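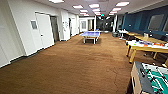
Guides > Floor care > Carpet

How to deep clean a corridor carpet by hot water extraction

Corridor carpet wears differently from carpet in rooms. Traffic follows one line, soil is carried in at the ends and at each doorway, and the pile lies down in the direction people walk. A weekly vacuum removes dry soil only. The method below deals with what is left and is written for synthetic cut pile or loop pile, glued down or fitted on underlay. Do not use it on wool, jute or sisal without advice from the manufacturer.

What you need

Upright vacuum cleaner with a brush bar
Extraction machine with a floor wand
Pump sprayer
Low-foam pre-spray and acid rinse
White cotton cloths
Carpet brush or pile rake
Air mover
Wet floor signs for both ends and any side doors

Before you start

Check the fibre. If there is no data sheet, pull a tuft from a cupboard or under a threshold strip and ask the supplier to identify it.

Test for colour loss. Wet a patch in a hidden corner with diluted pre-spray, wait ten minutes and press a white cloth on it. If dye comes off, stop.

Look at the seams. Any lifted edge should be glued and left to cure before water goes near it.

Work out the area, less any recesses you will do by hand. Our own test site was the upper corridor at Endthorpe, 883 square feet of tan carpet with light soiling down the middle and heavier soiling at the doors.

Step 1. Vacuum

Make two slow passes in each direction. Most of the soil in a carpet is dry, and once wetted it turns to mud and is much harder to lift. Use the crevice tool along the skirting, where the brush bar does not reach. Empty the machine before it is full.

Step 2. Treat spots

Tea and coffee: acid spotter, blot, repeat.
Grease: solvent gel on the cloth, never poured on the carpet.
Chewing gum: freeze, break up, vacuum.
Ink: leave for a specialist unless you are prepared to lose the patch.

Work from the edge of the mark inwards. Do not scrub.

Step 3. Pre-spray

Mix to the rate on the label. Stronger mixtures leave residue, and residue attracts soil. Spray a strip no longer than you can extract in 15 minutes, then brush it through the pile – lightly on loop pile, which can fuzz. Leave for ten minutes. Do not let it dry.

Step 4. Extract

Fill the clean tank with water at up to 60 °C. Start at the far end and work back towards the exit so that you never stand on cleaned carpet. Draw the wand towards you with the spray on, then repeat the stroke with the spray off. Overlap each stroke by a hand's width. On traffic lanes make one more dry stroke.

Check the recovery tank as you go. If the water is still dark after the second wet pass, return to step 3 for that strip instead of adding more water.

Step 5. Rinse and groom

Go over the whole length once with the acid rinse, then rake the pile in one direction. Grooming evens out the shading and shortens drying time.

Step 6. Dry

Set the air mover at one end, pointing along the corridor, and keep the far door open if fire rules allow – many corridor doors may not be wedged. Allow six hours before normal use. Carpet still damp after a full day has been overwetted and should be extracted again dry.

How often

Twice a year suits most corridors. Add a session in March where grit is put down outside during winter.

Notes supplied by Elfriede Ostermann.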